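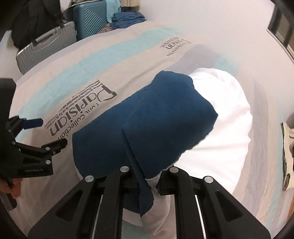
Dark blue on white, striped sheet underneath.

Ngata bed sheet set, queen — 3 washes in

Short version: good sheets, annoying corners. Bought mine in August after the old ones went thin in the middle. Been sleeping on them since, so this isn't a first-night review.

Feel. Crisp at first, kind of papery. Softer after the second wash. Not silky, if you want silky go elsewhere. I sleep hot and these are fine, even with the window shut.

Washing. Warm, low dryer, nothing fancy. Colors held. Shrunk a little lengthwise, maybe an inch, still fits. Wrinkles like crazy if you leave it in the dryer overnight. I do that alot. Pillowcases come out worst.

Fit. My mattress is a Grakard, the thick one, and the fitted sheet only just gets over it. Bottom left corner pops off if I turn over too fast. Csenge Farkas has the same set on a thinner mattress and hers stays put, so measure first. Elastic only runs round the corners, wish it went all the way.

Price. Paid $40 on sale, Ornach wanted more for the same size and those pilled on me inside a year. At full price — not sure I would.
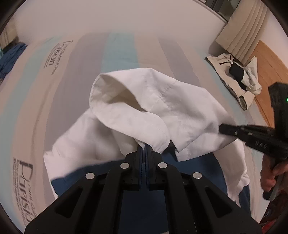 Laundry day test

I dump everything on the bed to fold, whites and darks together. No lint left behind on the sheet, no dye either so far. Old set grabbed every bit of fuzz. Big plus for me.

Gripes

Tag is huge and scratchy, cut it off. Top and bottom edges of the flat sheet have teh same hem, so I put it on backwards every time. Came in a plastic bag with a zipper that broke right away.

Would buy again, on sale only. 4 stars.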